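We use cookies to improve your experience on this site. By continuing to browse you accept our cookie policy.

My neighbor Martti Rissanen has given up coffee, and he wants everyone to have the chance to hear about it. I got the full report on Saturday, across the recycling bins, for the length of time it takes a person in slippers to lose feeling in both feet.

I gave up coffee once myself. I lasted 16 days.

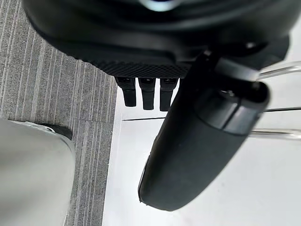
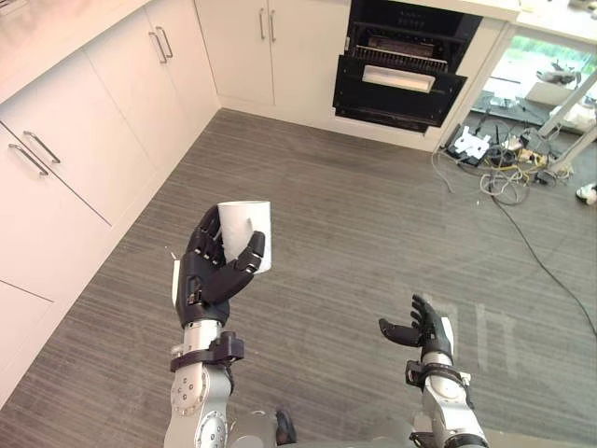
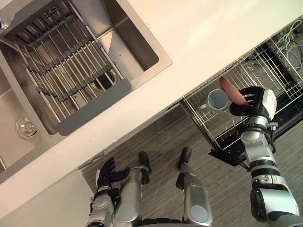 It was December, a terrible month to quit anything. I had read an article claiming that after two weeks you wake up clear-headed and full of purpose. I woke up with a headache and a strong dislike of the person who wrote the article. By day four I was putting the mail in the freezer. By day nine the headache had gone and left a kind of beige feeling in its place, like living inside a waiting room.

The substitutes were the worst of it. First I tried Bekico, a roasted barley powder that smells wonderful and tastes like a wet cardboard box that once held something wonderful. Then a coworker, Nikola Tokarz, brought me a tin of Thammasiri tea, with instructions. You steep it for 3 minutes, then throw that water away and start over. I asked what the first water was for. She said it was for the leaves. I drank the second water and felt nothing at all, though I did feel it several times before lunch, in the hallway, on my way to the restroom.

I also saved money, in theory. I was spending about 50 dollars a month on beans, and I had plans for that money. It went on pastries. A pastry without coffee is just a sweet thing you eat while looking at the wall, so I needed two.

What finished me off was a budget meeting at 3 in the afternoon. Somebody had made a pot and left it by the door, and I stood next to it for 30 seconds like a dog outside a butcher's. Then I had a cup. It was bad coffee, thin and a little burned – and I could have wept.

Martti is on day five. He says he's sleeping beautifully and can smell things he never noticed before. He also told me the same story about his gutters twice, and when I left he was trying to open my car with his house key. I'm keeping some beans ground for him.

Enjoyed this post? Enter your email to get new ones in your inbox. Unsubscribe at any time.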